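Granden 798 Stone Sealer Kit: review after six months

Posted August 2023 in Kitchen, Worktops

Price paid: £35 from Hemstead, including delivery
Used on: granite worktops, one windowsill, a hearth
Would I buy it again: yes, with a different cloth

The worktops were in the house when we moved to Trernach. They are a mid-brown granite with plenty of black in it, and the previous owners left no paperwork to say what had been put on them or when. For the first winter I did nothing except wipe them. Then a ring of olive oil appeared under the bottle by the hob and would not shift, and a cup left by the sink overnight made a dark circle that took most of the next day to fade.

I tried the water test that every stone shop tells you to do. Pour a small puddle, leave it, wipe it up and see whether the stone has gone darker. By the wall it was fine. Beside the sink and in front of the kettle it had darkened before I had finished my tea. So the stone needed sealing, or at least the busy parts of it did.

I ordered the Granden kit in February. Hemstead had it in stock and it came in a plain box with a bit of paper round the bottle.

What you get

A bottle of cleaner, a bottle of sealer, two applicator pads, a yellow cloth and a folded instruction sheet. The cleaner is a spray. The sealer has a flip cap, and the cap is the first thing I would change. It lets out too much at once and then dribbles down the side of the bottle, so keep it standing on an old saucer.

There are no gloves. The sheet tells you to wear them, so find some before you open anything. Ordinary washing-up gloves were fine for me.

The instructions are clear enough but printed very small. The drying times are in a table on the back and the order of work is on the front, so I was turning it over with sticky gloves on. Copy the times on to a bit of card first.

Cleaning and preparation

This took longer than the sealing. Everything has to come off the worktop, and I mean everything, including the bread bin and the thing the wooden spoons live in. The cleaner smells faintly of pears. It lifted a surprising amount of grease from behind the hob, where I had thought I was keeping on top of it. I went over the whole surface twice and rinsed with plain water.

It did not shift the oil ring. I had half expected it to. Régis Marchal, who fitted the hearth for us and worked for years in the yard at Lacroix, told me to make a paste of bicarbonate of soda and water, spread it over the mark, cover it with cling film and leave it until the following day. I had to do it three times. The ring is now something I can find if I look for it and visitors can't. None of that is in the Granden sheet and I think it should be, as sealing over an oil stain shuts it in.

After rinsing, leave the stone alone until it is fully dry. The sheet says overnight. I gave it a night and the following morning, with the window open, and the area round the tap was still the last to lighten.

Putting the sealer on

You pour a little on to the pad and wipe it over the stone in overlapping strips, working on a section about as wide as your arms will reach. Let it sit for the time in the table, wipe off whatever has not soaked in, and move along. It is thin, like white spirit, and goes on without much effort.

Timing matters more than the sheet lets on. I answered the door in the middle of the second section and came back to find it had gone tacky. The excess dried into a grey haze with a visible edge. It came off in the end with a fresh dab of sealer rubbed in and wiped away straight after, but it was hard work and my shoulder knew about it the next day. Do smaller sections than they suggest and ignore the door.

The yellow cloth is poor. It sheds, and the fluff sticks in the sealer. I swapped to an old pillowcase cut into squares and had no more bother. The applicator pads are decent, and one lasted the whole job, with the other still in its wrapper.

I did two coats by the sink and hob and one everywhere else. Leave more than 60 minutes between coats, whatever you do. My second coat on the first section went on too early and dragged.

The smell is noticeable for the rest of the day. It isn't terrible, but I would not want to do this in a kitchen with no window.

How it has held up

Water now sits on the surface in beads in all the places where it used to soak in. Tea, coffee and red wine have all been left for an evening at one time or another and wiped away without a mark. Beetroot left a pink smear that came off with washing-up liquid. I have not noticed any change in the colour of the stone, and there is no extra shine. If you want a wet look you need a different product, and I would think hard before buying one for a kitchen.
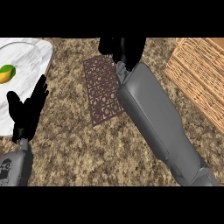
Acid is where people get muddled about sealers, and I include myself. A sealer slows down things that stain. It does very little about things that etch, meaning a dull patch where the surface itself has been eaten into. Granite mostly shrugs off fruit juice and vinegar, so the sort of speckled tan and brown top in the picture isn't much of a worry. The white marble board lying on it is, and so is anything else in marble you own, especially with a lemon sitting on it waiting to be cut. A groove near the edge is handy for catching juice, but on marble that juice wants rinsing off soon after. I sealed the marble windowsill in the bathroom with the last of the bottle and then stood a splash of vinegar on a hidden corner to see. It left a dull spot within the time it took me to put the kettle on. The bottle does say "suitable for marble", and I suppose it is, but read that as help with stains only.

I would not use it on a marble chopping board at all. The sheet says the sealer is safe for surfaces where food is prepared once it has cured, but it says nothing about cutting on it, and a knife is going to go through any coating sooner or later.

The hearth

This was an afterthought. The hearth is a dark slate, quite rough, and it drank the stuff. A single coat took almost as much as the whole run of worktop by the window. It did stop the white dusty look you get on slate after it has been mopped. Whether it will cope with a winter of fires I can't say yet. We have not lit one since it was done.

How far it goes

One bottle did the kitchen, the hearth and the windowsill with nothing left over. Our kitchen is a plain galley and not a large one. If you have an island I would get a second bottle, and Hemstead sells the sealer separately, which works out cheaper than another kit. The cleaner lasts much longer. I am still using mine for the hob end and it is less than half gone.

Looking after it

Granden says to use a cleaner made for stone, and naturally they sell one. I have used warm water with a small squirt of washing-up liquid since February, dried off with a tea towel, and the water still beads. The bit directly behind the tap is beginning to darken a little when it is left wet. That gets soaked many times a day, so six months seems reasonable. I shall do that strip again before Christmas and leave the rest until it fails the puddle test.

Keep off the limescale remover. I know someone in the village who took the shine off a granite draining area with it, and a sealer would have made no difference.

Compared with the other one I have used

In the last house I used a spray-on sealer from the supermarket, the kind you wipe round once a week. It was less than half the price and far less trouble. It also did next to nothing. Water beaded for a few days after each go and then stopped. If your stone is already well sealed and you just like a nice finish, the spray would do. For stone that is taking in water, it is a waste of money in my view.

I also asked at Lacroix what it would cost to have the worktops sealed for me. They were helpful, and the price was fair for someone's morning, but it was several times the cost of the kit. If you have bad knees or a very big kitchen it might be worth paying. For an ordinary kitchen it is a long dull day and there is nothing difficult in it.

Good points

The sealer works and goes on easily
No change in colour on our granite
The cleaner is good at grease
Pads hold together

Bad points

The yellow cloth sheds
Cap dribbles
No gloves in the box
Tiny print, with the times on the wrong side of the sheet
Nothing about getting old oil marks out first

Four stars out of five. The missing star is for the cloth and the cap between them.

Edit: I was asked whether it can go on over an old sealer. The sheet says yes if the old one is the sort that soaks in, and no if it is the sort that sits on top like a varnish. Try a corner with the puddle test. If the water beads up and the surface feels slightly plasticky under a fingernail, ask a stone yard before you put anything on it.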